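Notes from the workshop: commissions, waiting times and a small change to how I pack

Dear all,

Many of you have written to me since the last newsletter to ask if commissions are open again. Yes, they are, from the first week of July. I have 13 places for this round and I will take them in the order that the forms arrive. Please use the form on the shop page and not the message box under a listing, because I read those messages late in the evening and I have lost two orders there already. I am still sorry about that.

For those who are new, I make linen bags, book covers and pencil rolls, and I bind notebooks by hand. Everything is made by me, in the back room of our flat in Lesville. My husband's cousin, Faisal Durrani, helps me with the post and with the website when it does not want to listen to me.

What is new

The large notebook now comes in two papers. The first is the cream one you know. The second is a little heavier and is made for fountain pens. I tested it with my own inks for one month and it did not bleed through, except with one very wet green. If you have already a cover from me, the new inside fits into it, so you do not need to buy the cover again. The refill alone is £13.

The Nugroho pattern is back in blue. It was sold out since winter and I was not sure I could get the same cloth, but the printer found the old screens. The blue is a little darker than before. If you want to match it with a bag from the first batch, please write to me and I will send you a small piece of the cloth before you decide.

I have stopped making the round zip purse. I know some of you loved it. The zip took me longer than the rest of the purse together, and I could not ask a price which was fair to both of us. There are two left in the shop, both in grey.

Waiting times

Ready items leave on the next working morning. Made-to-order items need 23 days at the moment. A commission with embroidery needs 30 days, and I begin to count from the day you say yes to my drawing, not from the day you fill in the form. This was not clear before and one customer was rightly annoyed with me. It is now written at the top of the form.

If you need something for a certain date, tell me at the beginning. I will say no if I cannot do it — it is better than a birthday without a present.

Post and packing

Faisal has moved all our parcels to Lirneck. They collect from the door, and the tracking number comes to your email on the same evening. For letters and flat things, such as bookmarks and single refills, we still use normal post and there is no tracking. If you would like tracking on a small order, choose "parcel" when you pay and the shop will add the difference.
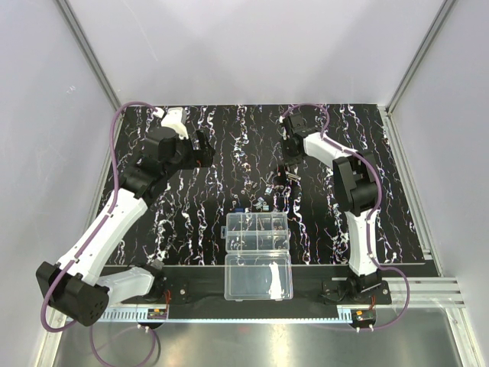
The boxes are also different now. I used to wrap each notebook in tissue and then in bubble film, and several of you asked if the film was really necessary. It was not. Notebooks now go in a folded card sleeve inside the box, and the corners arrive well. I have some film left and I will use it only for the parcels that go overseas, until it is finished.

For orders outside the country, please write your telephone number on the form. Customs sometimes wants to call the person who receives the parcel, and without a number it goes back to me. Any import charge is paid by you, and sadly I cannot tell you beforehand how much it will be.

Summer fair

I will have a table at the Fluvum makers' fair again this summer, near the side entrance and next to the tea stand. I will bring the seconds box: notebooks with a crooked stitch or a mark on the cover, all at half price. They do not go on the website. If you want to collect an order there and save the postage, write "fair" in the notes when you pay and I will put it aside with your name.

Cards are welcome at the table, but last year the signal was weak in the afternoon, so please bring a little cash too if you can.

Thank you for the kind letters and for the photographs of your notebooks in use. The next newsletter comes when the autumn cloth is here.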